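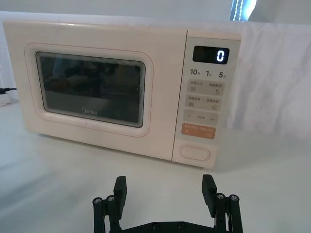 Wrist view, gripper open, microwave display at 0.

Microwave station at Ferport, notes from August. The arm handles the door and the timer buttons. Samuele Amato used to do both by hand, 72 cycles a shift. He now writes the fault log and sets the order of the runs.

Door release is one oval button, low on the panel. The buttons are the harder target. Two functions share each key, so a small offset selects the wrong program.

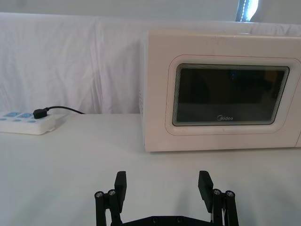 Same station, door side. Power strip at left.

Change for staff: fewer presses, more reading. Hok-lam Lau logged 19 stops in the first week and cleared all of them herself. Her job title is the same. Her training hours are not, and payroll has yet to catch up.

Open item: who may restart the arm after a stop. Currently two people per shift. The night crew wants it in writing.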